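Vunmont weighs a bigger order of hand-held grippers, and the numbers still need work

5 min read

Nov 30, 2022

Vunmont wants to buy more hand-held grippers, and it wants the decision made before the new budget opens in January. The request went to department heads this week. It asks for money to equip a full data collection floor, with people at desks handling ordinary objects so that robots can later be trained to do the same.

The plan sounds simple enough. A robot arm is expensive, slow to set up and tied to one spot. A gripper held in the hand costs far less, and one person can start using it after a short lesson. Record enough people picking up enough bottles and packets, the thinking goes, and the arms can be bought later, once there is something worth teaching them.

That may be right. But the request, as written, asks the company to commit to hardware before it has settled how much usable recording the hardware will produce. Anyone who has sat through an equipment round will recognize the order of events.

Two suppliers are in the running. Skumar has quoted $595 for each gripper, with the cable and mounting parts included. Kiretti has quoted $413, with neither. Vunmont's draft budget puts the two prices side by side in one table and calls the Kiretti unit the cheaper choice. It may well be, though the table can't show it. There is no line for cables, no line for spare fingertips, and no line for the hours a technician would spend putting the extra parts on.

Fingertips deserve a line of their own. They are the part that touches everything, and they wear. Skumar sells them in pairs. Kiretti sells them only with the whole finger attached, according to the quote, and gives no price. A buyer who plans to run grippers all day on a work floor should want that figure before signing anything, and so far the file has a blank where it ought to be. 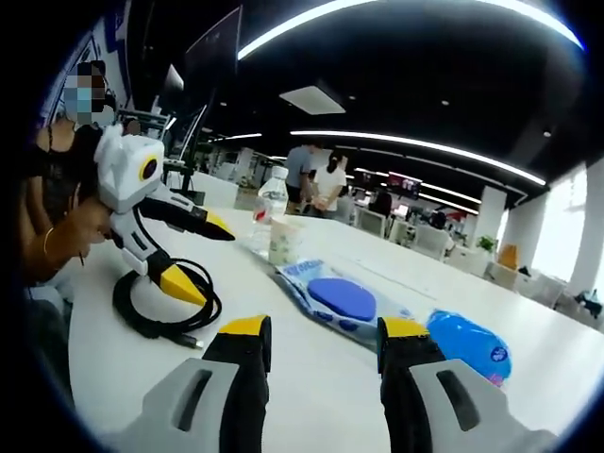

How many grippers does Vunmont plan to buy?

The draft asks for 500 over the life of the project, with the first batch due in January and the size of that batch still to be agreed.

At Skumar's price the full order comes to $297,500. At Kiretti's it comes to $206,500. The gap of $91,000 is the figure that gets repeated in meetings, and it is easy to see why. It's large, it's round, and it makes the decision look finished. It also assumes that the company will need all 500, that none of the cheaper units will need more than the box contains, and that both models will last the same length of time. The draft offers no evidence for any of the three.

The count of 500 has a thin history. It first appeared in a planning note from the automation group, where it was described as a ceiling. In the next version it was a target. In the current draft it is simply the order. No one has attached a staffing plan to it, and grippers don't record anything by themselves. Each one in use needs a person, a place at a table, a supply of objects and somewhere for the recordings to go.

Storage is in the budget, in fairness. So are desks. What's missing is labor beyond the first quarter, which the draft says will be "reviewed in light of results." That is a polite way to buy the tools now and ask about the wages later.

Ritchie, the outside firm hired to look over the plan, has suggested a smaller start. Its advice is to buy from both suppliers in equal numbers, run them on the same tasks for one quarter and keep a plain log of hours used, parts replaced and recordings thrown out. The larger order would wait for the log. Ritchie would be paid to run the comparison, so its enthusiasm should be taken with some care – but the idea itself is sound, and it would cost a small fraction of what is now being asked for.

The automation group doesn't like it. Its written reply says a quarter's delay would push back the first robot trials and that Skumar's price holds only for orders placed by the end of January. Both points may be true. Deadlines on quotes are also a very old sales tool, and the reply doesn't say whether anyone asked Skumar to extend this one.

There is a second worry that gets one paragraph near the back. The two models record in different formats, and the grip width isn't the same. Recordings made on one would need to be converted before they could be mixed with recordings from the other, and the group believes some of the detail would be lost. This is the best argument in the whole reply for choosing a single supplier. It is also the best argument for testing first, because a company that picks the wrong model at this size will be stuck with both the hardware and everything recorded on it.

Then there are the arms. The point of the project is to have robots do the work, and the current request contains no robots. They are listed under a later phase, with no supplier and no price. The draft says the grippers will "de-risk" that purchase. Perhaps they will. A reader might still want to know which arm the recordings are meant to fit, how its fingers compare with the ones on the grippers, and who pays if they turn out to be different.

Some of this can be fixed with a few phone calls. Kiretti can be asked for a quote that covers the same parts as Skumar's. Both firms can be asked for fingertip prices and repair times. The staffing line can be filled in for a full year, even if the answer is uncomfortable. A storage estimate based on hours recorded would be more useful than the present one, which is based on units owned and so assumes that every gripper is busy all the time.

The harder question is what would count as success. The draft measures progress in hours of recording. Hours are easy to collect and easy to put on a slide, and they say very little about whether a robot can pick up a cup. A test on an actual arm, even a rented one, would say more. Renting isn't mentioned anywhere in the request.

Department heads have been asked to send comments before the January budget meeting. As things stand, the choices on the form are to approve the Skumar order or approve the Kiretti order. Those who prefer Ritchie's smaller trial will have to write it in under "other remarks."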